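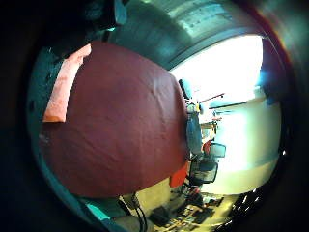
Dark maroon cloth with a narrow salmon-pink strip of fabric

Section 3. Filling, heating and first use

Read this section before using the Skovness fabric steamer for the first time. It covers both the standard model and the Parkier, which has the longer hose.

Filling the tank

1. Unplug the steamer at the wall.
2. Turn the tank cap a quarter turn to the left and lift the tank off the base.
3. Fill the tank to the MAX line with cold tap water. A full tank holds 667 ml.
4. Close the cap and press the tank down until it clicks.

Note: In hard water areas, use half tap water and half distilled water. Do not add vinegar, starch or scented water. Scented water leaves a sticky film in the hose that descaling will not remove.

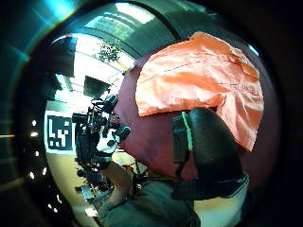
Heating up

1. Stand the base on a level floor. Uncoil the whole hose and hang the steam head on its hook.
2. Plug in and press the power button. The light blinks amber.
3. Wait until the light turns steady green. This takes some 60 seconds with cold water, longer in an unheated room.
4. Hold the head away from you and press the trigger. The first burst carries water drops. Let these go into a sink or an old towel.

CAUTION: Steam burns. Never steam a garment while someone is wearing it, and never point the head at people or pets.

Checking the fabric

Look at the care label first. Cotton, linen and most wool can be steamed on the high setting. Use low for polyester and blends. Velvet should be steamed from the back, with the head held off the pile. Do not steam waxed jackets, suede or anything with glued trim.

Strong reds and oranges may bleed when damp. Test them on an inside seam with a white cloth pressed against the spot.
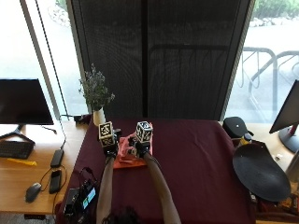

If color comes off on the white cloth, wash the item on its own before steaming it. If it still bleeds after that, have it dry cleaned.

Steaming

1. Hang the item, or lay it over a padded surface that can take heat and moisture.
2. Pull the fabric lightly with your free hand, well below the head.
3. Work from top to bottom in slow, straight strokes.
4. Leave the item to hang for a few minutes before folding it – warm fabric creases again very easily.

Keep the hose as upright as you can. Water collects in any low loop and makes a gurgling sound.

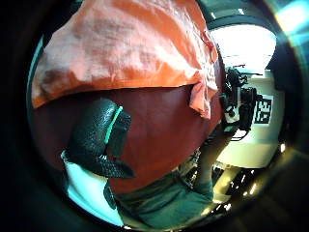
Lift the head above shoulder height and the water will run back to the base. The sound should stop after a few seconds. If it goes on, switch off, let the unit cool and see Section 7.

After use

Switch off, unplug and wait until the base is cool. Empty the tank every time, even if you plan to use the steamer again the next day. Leave the cap off overnight.

Descale every 2 months, or monthly with hard water.

Text for this section: Ewurabena Bonsu. Revised April.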